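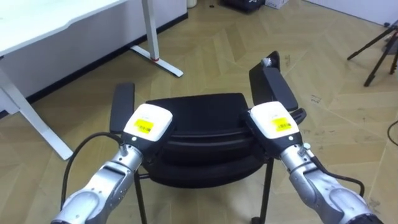 The black office chair on the chevron floor.

I've been meaning to write up chair care for ages, partly because three of you asked after the desk post and partly because I spend more of my life in an office chair than I do in bed (sad, but there we are). So this is everything I do to keep mine going, plus what I do to stop the floor underneath from being ruined.

Black chairs first. People buy them thinking they hide the dirt, and they do hide coffee. What they don't hide is dust, biscuit crumbs, pale cat hair and that greyish bloom you get where your arms rest. If you've got a padded seat with ridges or seams running across it, like the one at the top, every one of those little valleys is a crumb trap, and wiping over the top just packs the stuff further in.

What I do is hoover before anything wet goes near it. Use the narrow nozzle, go along the seams and never across them, and pull the padding open a bit with your other hand as you go. Then a dry brush. I bought a fancy upholstery brush from Alteten once and it's fine, but an old soft nailbrush does the same job and I keep reaching for that instead. Hoover again after brushing. Yes, twice! The second pass is always the one that gets the grit.

Then the washing. One small squirt of washing-up liquid in a bowl of warm water, a cloth wrung out until it hardly drips, and work from the back of the seat to the front. Change the water when it goes murky. If your seat is fabric, blot it with a towel afterwards and leave it by an open window, and don't sit on it in your good trousers to test it. If it's leather or something pretending to be leather, dry it straight away with a clean cloth and skip the soaking altogether. I don't know what yours is made of, so do try a patch underneath first. I once turned a lovely seat blotchy with a spray that promised the earth and I still feel sick thinking about it.

Armrests

These get grubby faster than anything else on the chair. Hand cream is the worst, then newspaper ink, then whatever it is that children have on their sleeves. For padded ones I use the same soapy cloth, with a drop of white vinegar on the underside edge where your fingers curl round. Leave it a minute and wipe off with plain water.

While you're down there, wiggle them. If one sits higher than the other or leans a bit, have a look for a bolt or a knob somewhere near the back end. Some are made to be moved and some have just worked loose, and it's worth finding out which before you go at it with a spanner. Mine had been leaning for most of a year and I'd got a sore shoulder out of it (I blamed the pillow, the mattress and my age, in that order). One turn of the knob and it was level again. Do it up by hand first and only nip it with the tool at the end. If a bolt just goes round and round, stop, take it out and look at the thread. My neighbour Sigrun Bakke swears by a wrap of plumber's tape round a tired bolt and it has held on hers, so I pass that along.

Legs and crossbars

Thin metal legs are easy, hooray. Damp cloth, dry cloth, done. If there's a crossbar under the seat, run your finger along the top of it and prepare to be ashamed. I go along mine with an old sock over my hand. Turn the whole chair upside down on a towel twice a year and do every fixing you can find. A squeak nearly always comes from up there and you'll never reach it sitting on the floor with your head sideways, I have tried.

Feet, casters and the floor

Now this is the bit I care about most, because we have light wood laid in a chevron and it shows everything. A pale floor and a dark chair foot are not friends. Black marks come off with a clean pencil rubber, the soft white sort, rubbed along the grain. On a chevron the grain changes direction every board, so go one board at a time and mind the point where they meet. Scratches are another matter and you want to stop those happening in the first place.

If your chair has plain feet, stick felt pads on and check them every couple of months. They pick up grit and then you've basically got sandpaper. I tried the Nistel ones, which stayed put nicely, and a bag of cheap ones that slid off to one side and left a gluey ring on the wood. Warm soapy water and patience got that off.

If it has casters, pull the hair out. I'm so sorry but you have to. Tip the chair over, snip through the wound-up hair with nail scissors and tease it out with tweezers. Soft wheels are kinder to wood than hard ones. A flat woven rug under the desk works too as long as it has a grippy underlay. I wouldn't use rubber-backed mats on a pale floor, my mum's left a yellow square that's still there.

And lift, don't drag! One hand under each armrest is how everybody grabs a chair, me included, but if the arms are at all wobbly take it by the seat.

How often? I do a quick hoover when I do the room, the soapy wash every couple of months, and the upside-down business in August and again after Christmas. The whole thing takes me under an hour with a cup of tea in the middle. If the padding has gone flat no amount of cleaning will bring it back, but you can get a cushion, or have the seat re-covered if the legs are still sound.

Let me know how you get on, and if anyone has a cure for ballpoint on armrests please tell me. I've tried hairspray and it just went sticky.

Last updated: August
2,206 shares
9 comments

More tips you might like
Getting candle wax out of a tablecloth
My Sotex duster, one year on
Taming the cables behind the desk
Should you wax a wooden floor?
The Admasu shelf: how I stopped it wobbling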